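Harnent residents to get monthly collection for household clear-outs

Residents of Harnent and Trokorside will be able to book a monthly collection for unwanted household goods from November, under a new service run by Hassanpour Reuse.

The service is for items in usable condition that are too many or too awkward to carry to the shop on Sindance Road. Kitchenware, tools, toys, books and small furniture will all be accepted. Mattresses, paint and gas bottles will not.

Households can book up to 2 collections a year at no charge. Further visits cost £23 each. Crews will call between 8am and 4pm, and items should be left inside the front gate or in a shared hallway with the agreement of neighbours.
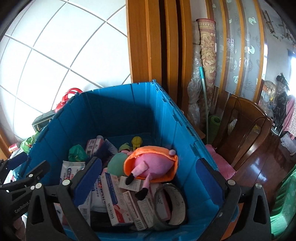
A trial held in the spring covered 52 homes on the Trokorside estate. Of those, 29 asked for a second visit. Most of what came in was priced and put out for sale within the month, and the remainder went for recycling.

Maribel Henao, who manages the service, said: "People told us they had things sitting in lofts and sheds for years. They didn't want to throw them away, but they had no car and no way of getting them to us. We have one van to start with, so there may be a wait in the first few weeks."

Goods can be left in bags, boxes or storage bins. Containers will be emptied and handed back on the day if the householder asks when booking – otherwise they will be sold with the rest.

Junpei Kamata, shop manager at Sindance Road, said extra shelving had been put up in the back room and the sorting area moved closer to the loading door. The shop will stay open until 7pm on Thursday each week to make room for new stock.

Bookings can be made at the shop counter or by telephone. Tenants in managed blocks should check with their landlord before leaving items in common areas.

ENDS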